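Steam, Lids and Patience
Notes for my talk at the Cilmont kitchen evening
Speaker: Olesia Tkachenko

Start slowly. People will still be looking for chairs. Thank Svitlana Skoryk for the invitation and for lending the big pot.

First point: why I talk about a lid. When people buy a steamer, they look at the basket. They ask how many dumplings go inside. Very few ask about the lid, and for me the lid decides how the dumplings taste. Wait a little here. Ask who has a steamer at home. Ask who has a glass or metal lid on it.

Explain the drops. Steam goes up, touches a cold metal lid, becomes water and falls back on the dough. The top of the bun gets wet spots and a skin like old paper. A woven lid lets part of the steam go out through the small gaps, and the strips take some of the water into themselves. My grandmother did the same with a towel tied under the pot lid. Tell the towel story only if there is time.

Second point: how the weave works. Go to the picture and leave it on the screen while I speak.
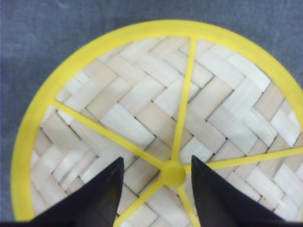 Reading time: 3 minutes

Let them look at the zigzag. It is a herringbone pattern, flat strips going over and under, each row moved one step from the row before. Say that this kind of weave is close, but it is never fully closed. You can see the thin dark lines between the strips. Show also the yellow plastic: the rim, the knob and the spokes that go from it to the rim. Many people in the room will know only the all-bamboo kind, so give them a moment with this one.

My opinion on plastic and bamboo together: I was against it for many years. Then Petro Polishchuk, who repairs kitchen things at the Melnychuk market, showed me a box of old lids with broken bamboo rims. The woven part was still good in almost all of them. It was the bent hoop that opened. So a rim from another material is not a stupid idea. But ask the seller if the plastic is made for steam, and do not put such a lid over a gas flame or in a hot oven.

Third point: care. Speak slower, people write this down.

Wash with hot water and a soft brush. Brush along the strips. Go gently where the weave meets a rim or a bar, food likes to hide there. No dishwasher. No soaking for the night.

Dry it standing on its side, with air on both faces. I leave mine for a full day. If it goes into the cupboard too early, it smells like a cellar - and this smell goes into the rice.

If there is a little mold, 500 ml of hot water with 60 ml of white vinegar, brush, rinse, dry again. If the mold comes back, throw the lid away. Somebody will argue with me here, probably Hnat Chornovol. Let him speak, then continue.

Fourth point: the wall. A lid that hangs on a nail dries well and does not get pressed under heavy pans. I hang mine next to the window, not above the stove.

Questions. They usually ask about size. The lid should sit on the basket without rocking, so bring the basket to the shop or measure it before. They also ask about cabbage leaves or paper under the buns. I use cabbage.

Remind them that tasting starts at 7 p.m. in the small room, and that Arsen Panasiuk needs the plates back after.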